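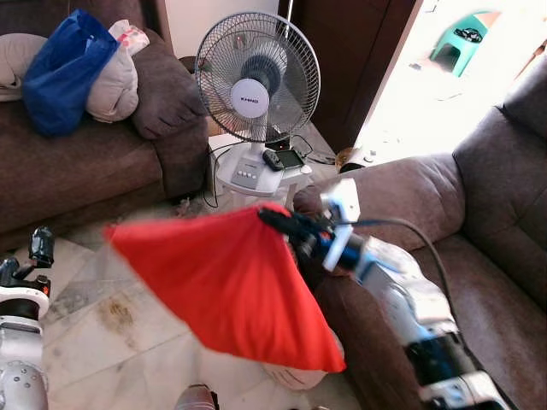 How much of the budget should we keep for the things that are not the robot?

More than the first quotation makes you think. In this course we ask you to plan the arms as one line among many, and to leave at least a third of the money free until the grippers, the cables, the spare parts, the room and the working hours have each got their own line.

Unit 4: Planning and buying equipment for household manipulation work
Handout for the second half of the module

Read this handout before the seminar and bring your own draft budget, even if it is incomplete. The worked case is a two-arm unit for cloth handling in a furnished home. The case is called Hivau in the course folder, and all prices in the folder are in euros without tax.

4.1 Begin with the task

Many student plans begin with a catalogue. The student finds an arm which looks good, writes down its price, and then looks for a task which the arm can do. Please do it in the other order. Write one sentence which says what must be moved, from where, to where, and in what kind of room. For the Hivau case the sentence is: "Pick up a single piece of cloth and lay it over the armrest of a large chair, in a living room which has not been cleared for the robot."

From this sentence you can already take several requirements. A cloth is light, so payload will seldom decide the purchase. Reach will decide it much more often. A padded armrest is wide and soft, and the arms have to come over it from the front or the side. The grip must hold thin fabric at a corner, and this depends on the fingertips more than on the closing force of the gripper. Two arms are useful if the cloth should be spread, and then you must budget two of nearly everything: two grippers, two cable sets, two sets of fingertips.

The words "has not been cleared" are also a requirement. They mean other furniture near the work, household appliances standing on the floor, and daylight which comes in from a door and changes through the day. If your plan assumes an empty laboratory, the budget will look smaller and it will be wrong for this task.

4.2 The main lines of the budget

We use the same headings for all groups so that plans can be compared in the seminar.

Arms and controller. Ask for the price with the controller included. Some suppliers quote it separately and some do not mention it on the first page at all.

Grippers and fingertips. Fingertips are consumables. They wear, they get dirty, and a new pair should be in the drawer before the old pair is finished. In the Hivau case one pair from the supplier Kedelance costs 11 euros, and it is still the item which students forget most.

Cameras and mounts. Count the mounts as their own item. A good camera on a weak mount gives you poor data and a long search for the reason.

Cables and strain relief. The cable to a gripper must be long enough for the arm in its furthest position, with a loop which does not pull. A longer loop can also catch on furniture. Buy two lengths and test both before you order the full quantity.

Power and safety. This includes the stop button, the extension leads of the correct rating, and the inspection of the sockets in the building where you will work.

Transport and base. Think about doors, steps and the weight of one person's load. A base which needs four people to lift is cheap only on paper.

Objects for the task. Cloths in different sizes, colours and weights. They cost little, but they need a line, otherwise somebody pays for them privately and the account is never complete.

Working hours. Setting up, calibration, running, cleaning, packing. We come back to this in 4.4.

4.3 Comparing two quotations

In the folder you find two quotations for the gripper package, one from Kedelance and one from Sornby. The Kedelance package costs 894 euros and the Sornby package costs 655 euros. On the first reading the choice seems simple.

Now read the second pages. The Kedelance price includes the wrist adapter, a spare set of fingertips and delivery. The Sornby price includes the gripper only. The adapter is listed as an option, delivery is "on request", and the time of delivery is given for the gripper but not for the adapter. You cannot compare these prices until you have asked Sornby for the missing parts in writing. Do not fill the empty places with your own guess. Write "open" in the table and write also the name of the person in your group who will ask.

Please note the following points when you compare:

- Is the quotation valid until after your approval meeting? Approval at a university can be slow, and a quotation which has expired in the meantime must be asked for again.
- Is the warranty counted from delivery or from the date of the invoice?
- Who pays the return transport if a gripper is faulty?
- Can one gripper be bought alone later, at the same price, when the other one breaks?
- Does the software licence end after a year?

The last point belongs to the running costs and must be moved there, even when the supplier prints it in the same table as the hardware.

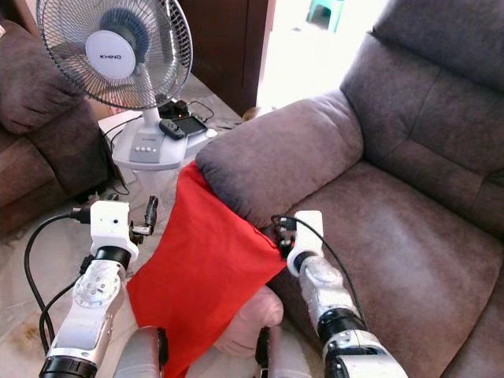

Figure 4.1 Two-arm cloth task at a recliner armrest.

Look at Figure 4.1 again when you check your reach calculation. Both grippers work close to the armrest, and the right one holds a corner of the cloth at its front edge. The usual mistake is to measure the distance from the base to the armrest in a straight line along the floor. You need the distance to the place where the fingertips will be, at the height of the armrest, and with the elbow in a position where it does not press against the seat. Draw this from the side and from above. A drawing by hand is accepted.

Consider also the gripper body. A wide gripper needs free space on both sides of the fingers, and beside a thick padded armrest this space is small. If you are between two models, the outer width of the housing can be a better reason for the decision than the stroke of the fingers.

4.4 Hours and rooms

Equipment which stands in its boxes costs the same as equipment which runs. For this reason the plan must show hours beside money. The Azar worksheet, which is the second file in the folder, has one row for each activity. Fill in the preparation rows first. Groups that fill in the running hours first often find that no time is left for calibration, and then they make the calibration shorter until the table fits. This is not planning.

In a borrowed or rented home you must also include the time for putting the furniture back, for protecting the floor, and for agreeing with the owner which objects may stay where they are. Make this agreement before you order the base, because a narrow passage between two sofas may exclude the wider model.

Daylight is a separate matter. If a door to the outside stays open, the cameras see a very bright area behind the work. You can buy a curtain, you can choose the hours, or you can accept it as a condition of the task. All three are good answers, but each has a different cost and you should write down which one you chose.

4.5 Reserve

Keep a reserve and give it a name in the table. We do not accept a reserve which is hidden inside other lines, for example an arm price that was rounded up "to be safe". The person who approves the plan cannot see such money and cannot release it. State who may spend the reserve and for what kind of problem.

4.6 Work before the seminar

Complete the gripper comparison from 4.3 with all open points marked. Make the side drawing and the drawing from above for one armrest which you have measured yourself - at home, in the student lounge, it does not matter where. Then write a page on which item you would postpone if the budget was cut after the arms had been ordered, and what work would still be possible without it.

The final version of the plan is due in November, together with the Azar worksheet. Plans without the worksheet go back to the group unread.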